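Quick one tonight, still at my desk, dinner was crackers.

So Pulham is at 200 demos now. Pulham is what I call the arm project, named after the bus stop outside, long story. One arm, one pot, red things. I drive the arm from the next desk over with the little leader arm (squeeze the handle, gripper squeezes, move your wrist, its wrist moves, sort of) and everything gets logged. Then Windongate, the training box, chews on it overnight.

Goal was 306 by Monday. Dont ask why 306, it's how many slots were in the sheet when I made it and now it feels wrong to stop short.

Things I know now that I didn't in March:

- Go slower than you think. Then slower again. My early ones are all jerk-stop-jerk and the policy learned the jerk beautifully.
- Pausing is poison. If I hover while I make up my mind, the model learns hovering. It got really good at hovering!
- Depth is the hard part by remote. Left-right is fine, I can do that half asleep. Going down into a pot with steel walls that reflect everything, no. I lean sideways in my chair like that helps.
- Wrist angle before you go down, not on the way down. The plate above the fingers is wider than you remember and it will find the rim.

Tried hand guiding first, back in the winter. Grab the arm, motors limp, drag it through the motion. Nice for about ten minutes. You get a great feel for the thing and then you look at the camera data and it's full of your own forearm. Also my shoulder. Also you can't really work the gripper and hold up the elbow at once unless you have three hands. So, leader arm.

Pot work: 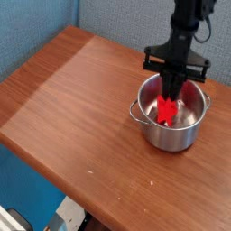
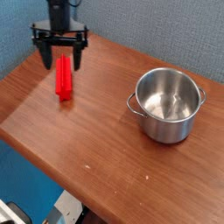
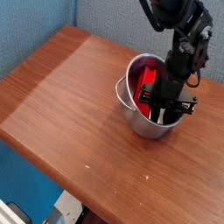
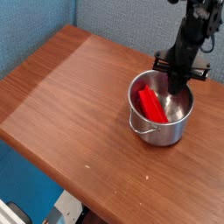 Anyway the reset problem. For every demo there's the bit where you put everything back, and I was being lazy and putting stuff back in the same spot, same angle, every single time. Model looked amazing. Then I moved the start position over by a hand's width and it went and grabbed air, very confidently, where the thing used to be. Threw out a whole evening of data over that. So now I keep a list of start poses taped to the monitor and I do them in order, boring ones included.

Second thing, failures. I used to delete any take where I fumbled. Now I keep the ones where I fumble and then fix it, in one go, no pause. Somebody on the Nwachukwu list argued for this for weeks and I rolled my eyes, and ok, fine. After I mixed those back in, the policy started doing a small back-up-and-try-again when it missed. Not always. Maybe one miss in three. First time I saw it I yelled.

Takes where I fumble and then swear and knock the thing over still get deleted.

Third, the lag. Orkera (the teleop software, free, good, docs are terrible) has a smoothing setting thats on by default. Adds a delay you don't notice until you're trying to let go of something at the right moment. I turned it down to 2 and my hands stopped fighting it. At zero you get all my coffee in the trajectories. Two is the number. If you're on the older build it's in the config file and not in the menu, and you have to restart the whole thing, which took me an embarassing amount of time to figure out.

Still stuck on: the let-go. Model opens the fingers too early when it's up near the rim, like it can't wait. I think I do that too. Watched a bunch of my own takes at double speed and yep, I get impatient at the end, every time. So next batch is all slow endings. Count one, count two, open, then up.

If anyone has a trick for shiny containers other than "use a different container", comments are open. I don't want to use a different container.

Bed. More takes tomorrow after work, probably 30 or until my thumb gives out.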